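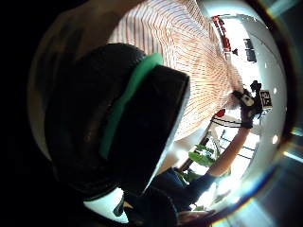
Grallska: Teaching a Gripper by Hand
Project report, Zalomum Robotics Club
Team: Lakshmi Kurup, Pylyp Pavliuk, Veerle Vermeulen
Mentor: Sutrisno Sinaga
October 20, 2019

What we set out to do

Our club has built wheeled robots for years, and they are great fun, but they mostly drive into things. This year the three of us wanted to build something that could pick up an object and put it somewhere else on purpose. We also wanted it to learn the job from us, so that we wouldn't have to type in every position by hand (Pylyp did that for last year's arm and he still brings it up).

The idea came from a talk that Sutrisno gave us at the start of term. You take a gripper off its arm, put a handle and a camera on it, and carry it around yourself. You do the task with your own hand while the camera records what the gripper would see. Later a program looks at all those recordings and tries to work out how the gripper should move. We loved this straight away! It meant we could start collecting before the arm was even finished, and a good thing too, as you'll read further down.

We named the project Grallska. Veerle made the word up during a very long print and it stuck.

Building the hand-held tool

The tool has two fingers that open and close with a squeeze trigger, a handle, and a wide-angle camera on top looking forward over the fingers. We printed the body in four parts. The first handle was far too thin and snapped at the neck the second time Veerle squeezed it. The second had thicker walls and a rib down the back, and it has held up well, although it is heavier than we planned and your wrist knows it after a while.

The trigger took the most work. We began with a cord running over a small pulley, which was smooth but stretched, so the fingers closed a bit less each time. We swapped the cord for a stiff printed link and lost some of the smooth feel, but now a full squeeze gives a full close every time. That matters a lot, because the program works out how far open the fingers are from the video.

We chose a wide lens on purpose. With the narrow one we tried first, the object vanished from view the moment the fingers got near it. The wide one bends straight lines into curves, so window bars and table edges look like bananas, but it keeps the fingers, the object and plenty of the room in view all at once. Lakshmi wrote the calibration script that tells the program how much bending to expect. Her notes are in the team folder, and anyone in the club who wants to use a wide camera should read them first.

Collecting the recordings

We picked one simple task: pick up a cup and set it on a plate. We used different cups, moved the plate, and worked in different rooms so the program wouldn't just memorize one table. Each person did short sessions and then traded off.

In total we recorded 296 tries. After checking them we threw out 27. Most of the bad ones had the cup tipping over, and the others had blurry video from moving too fast. It felt awful to delete them, but Sutrisno told us that sloppy examples teach sloppy habits, and we could see what he meant once we played a few back.

Some things we learned along the way:

Slow down near the cup. We all rushed the last bit.
Start every try from a different place. Our early ones all began from the same spot, and the program got very attached to it.
Say the try number out loud at the start. Matching files to the notebook was a nightmare before we did this.
Charge everything the night before.
Agree on what a finished try looks like. Pylyp stopped recording when the cup touched the plate, and Lakshmi waited until the fingers were clear. We ended up going with Lakshmi's way and trimming nothing.

Training

Our club laptop could run the training program, but only just. Sheldon Vachon from the Tilleo makerspace let us use a desktop there with a proper graphics card, and a run that had taken all night on the laptop was done in about 12 minutes on a smaller set of the video. We were thrilled. We ran it far more times than we needed to, partly to see the numbers drop.

The first version was strange. When we played it an old recording and asked where the gripper should go next, it gave almost the same answer no matter where the cup was. Lakshmi found the problem: we had mixed up left and right in one of the files. With that fixed, the guesses started to follow the cup around, and there was a lot of yelling in the makerspace. (Sorry, Sheldon.)

The arm

Our arm, Chin, is still not finished. Two of the joints work nicely and the shoulder does not. The motor we bought is strong enough to hold the arm up but gets shaky when it has to lower it slowly. Pylyp has tried a spring to take part of the weight, and that helped more than any change to the code. The next step is a bigger gear.

So we can't tell you yet how well Grallska moves a real cup. We can only say how it does on recordings it hasn't seen before. It is quite good at getting the fingers close to the cup and less good at deciding when to close them. It often wants to close early. We think this is because our hands all hesitated at slightly different points, and we would like to record another batch with that in mind.

Costs

We spent $475, mostly on the camera, the lens and the shoulder motor. The printing filament came out of the club's regular supplies and is not in that number. The broken handle is on display above Veerle's desk.

What's next

We hope to have Chin's shoulder working by November so we can mount the same fingers on it and try the cup task for real. Veerle wants to redo the handle with a softer grip and a lighter body. Lakshmi would like to add a second task, maybe folding a cloth, and Pylyp has asked that the second task be anything other than cups.

Thank you

Thanks to Sutrisno for the idea and for his patience with our file names, to Sheldon for the computer time, and to everyone who lent us a cup. If yours hasn't come back yet, it's in the blue bin by the club door. Members who want to try the tool can sign up with Veerle, and we'd really love more people's hands in the recordings!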